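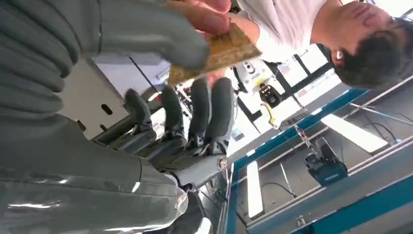
Fig. 1. Thin, flat, speckled, ragged at the edges. Cracker-like.

Food Storage, Unit 2: Dry baked goods and why they go soft
Tutent evening course, handout for March 2022

Read before class. Slides are thinner than this, sorry.

Recap from January: moisture content = how much water is in the food. Water activity = how available that water is. Not the same thing. Two foods with the same moisture content can behave very differently on a shelf. Sugar and salt hold on to water, so less of it is free for mold etc.

Crispness

A crisp food breaks suddenly and makes a noise. Starch in a dry cracker is glassy, meaning stiff and brittle. Add a little water and the starch gets rubbery. It bends a bit before it snaps, then stops snapping at all. Water is acting as a plasticizer (learn this word, it comes up again with dried fruit).

Thin pieces go first. Lots of surface, short way to the middle. Holes and air pockets matter too, water vapor moves through them easily.

Going soft vs going stale. People say stale for both. Bread left out: crust softens, crumb gets firm. Crumb firming is mostly starch changing its structure, and it happens even in a sealed bag. Crackers: mostly just picking up water from the air. Different problem, different fix.

Rancidity

Third thing that goes wrong. Fats react with oxygen, you get the old-nuts or paint smell. Whole grain and seeded crackers are worse for it, more oil. Light and heat speed it up. Very dry food is NOT automatically safe here, some fats oxidize faster when the food is extremely dry. Students always get this wrong on the quiz.

Packaging

Plain paper: almost no barrier to moisture.
Waxed paper: better, depends on the folds.
Plastic film: varies a lot. Check the seal before blaming the film.
Metalized film: good against moisture, oxygen and light, until it gets creased.
Tin with tight lid: good, but every opening lets room air in.

Case: the Carvalho crispbread

Baked in Stustberg, flour from the Koltar mill. Shipment of 3780 packs went out in damp weather. 107 came back as soft. Bakery first suspected the flour. Packs from the same bake kept back in the store room were fine, so look at what differed after baking. Returned packs had wrinkles across the end seal. Wrinkle = tiny channel = slow leak. Flour was okay.

Points to take from it:
- keep samples from every bake, stored somewhere dry
- check seals on the line, not just at teh end of the day
- let product cool before packing, trapped steam has nowhere to go

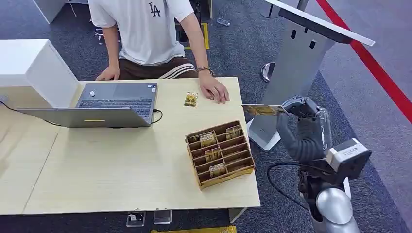 Can a soft cracker be made crisp again?
Often it can, if water from the air is the only problem. Warm it in a low oven for a few minutes, let it cool fully, then seal it up. Heat drives the water off but won't fix rancid fat.

Mixed packs

Don't pack crackers with dried fruit or cheese in the same pouch. Water moves from high activity to low until they even out. Fruit gets tougher, cracker goes limp. Needs a seperate inner bag, or a fat layer between the two (chocolate works).

For next time: look at 2 packages at home, one paper and one film. Write down seal type, storage advice and date wording. Bring the notes, leave the food at home. Dried fruit after that, chapter on sugars first.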